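[잡담] 히스토빌 옛 공회당 건물, 외벽만 남기는 안에 대해

작성자: 벽돌두장 | 2026년 9월 27일 | 댓글 11
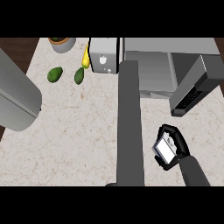

밝은 대리석 상판과 짙은 색 나무 바닥 (렌더링)

지난주 주민 설명회에 다녀와서 정리해 둡니다. 히스토빌(Historville) 공회당은 다들 아시다시피 강당동과 회관동으로 되어 있고, 지은 지 80년쯤 됐습니다. 설계를 맡은 파크덴(Farkden)에서 가져온 안은 두 가지입니다.

1안은 외벽과 정면 계단만 보존하고 내부를 전부 새로 짜는 것, 2안은 강당동 내부까지 보존하고 회관동만 고치는 것입니다. 시에서는 1안 쪽으로 기운 것 같았습니다. 공사 기간이 짧고 승강기를 넣기 쉽다는 설명이었습니다. 최종 의견 접수는 10월까지입니다.

저는 2안에 찬성합니다. 강당 천장의 목조 트러스는 이 지역에서 보기 드문 것이고, 한 번 뜯으면 같은 부재로 다시 올릴 수 없습니다. 다른 분들 의견이 궁금합니다.

계단참
저도 설명회 갔습니다. 2안 찬성이요. 다만 발표 자료에 트러스 상태 조사 결과가 빠져 있던데 혹시 받으신 분 계신가요?

북쪽창
저는 1안입니다. 강당에서 행사 한 번이라도 해 보신 분은 아실 겁니다. 겨울에 난방이 안 됩니다. 무대 뒤 통로는 휠체어가 못 지나갑니다. 보존해 놓고 문 잠가 두면 무슨 소용인가요.

벽돌두장
북쪽창 // 난방과 통로 문제는 맞습니다. 그런데 2안에도 무대 뒤 통로를 넓히는 내용이 들어 있습니다. 도면 2층 평면 옆에 작게 표시돼 있어서 놓치기 쉽습니다.

북쪽창
통로는 제가 못 봤네요. 그건 정정합니다. 그래도 난방은 해결이 안 됩니다. 단열을 하려면 안쪽 벽을 다 덮어야 하는데 그러면 내부 보존이라고 부르기 어렵지 않습니까.

회반죽
내부 단열은 벽마다 다릅니다. 강당 동쪽 벽은 원래 회반죽이 아니라 나중에 합판으로 덧댄 면이라 그쪽은 뜯고 단열재를 넣어도 잃을 게 별로 없습니다. 서쪽 벽은 원래 마감이 남아 있으니 손대면 안 되고요. 창은 덧창으로 가는 게 보통입니다.

계단참
동쪽이 합판인 건 처음 알았습니다. 언제 덧댄 건가요?

회반죽
정확한 연도는 모릅니다. 강당을 영화관으로 빌려주던 시절이라고 들었는데 문서로 확인한 건 아닙니다.

전차종점
외벽만 남기는 방식은 파바리크(Favarik) 거리의 옛 우체국을 보면 결과를 알 수 있습니다. 정면은 그대로인데 들어가면 어느 건물인지 모릅니다. 바닥 높이도 바뀌어서 창 중간에 층이 걸려 있습니다. 밖에서 보면 창 안으로 천장 설비가 보입니다.

북쪽창
그 우체국은 지금 매일 사람이 드나듭니다. 도서 대출실도 있고요. 저는 그게 실패라고 생각하지 않습니다. 공사 전에는 비어 있던 건물입니다.

전차종점
쓰임새 면에서는 동의합니다. 건물 보존 사례로 소개하는 데는 동의 못 합니다. 둘은 따로 평가해야 한다고 봅니다.

모퉁이집
공사비 얘기가 없어서 적습니다. 차우드리(Chaudhry) 재단 보조금은 내부 보존이 포함돼야 신청할 수 있다고 설명회 질의 시간에 담당자가 답했습니다. 1안이면 시 예산만으로 해야 합니다. 보조금을 받는다는 보장은 없지만 비교표에는 넣었어야 한다고 생각합니다.

벽돌두장
모퉁이집 // 저는 그 답변 전에 나와서 못 들었습니다. 본문에 추가하겠습니다. 트러스 조사 결과는 시청 도시과에 열람 신청을 넣어 뒀고, 받으면 새 글로 올리겠습니다. 의견서는 우편과 방문 접수 모두 가능하고, 양식은 도시과 창구에 있습니다.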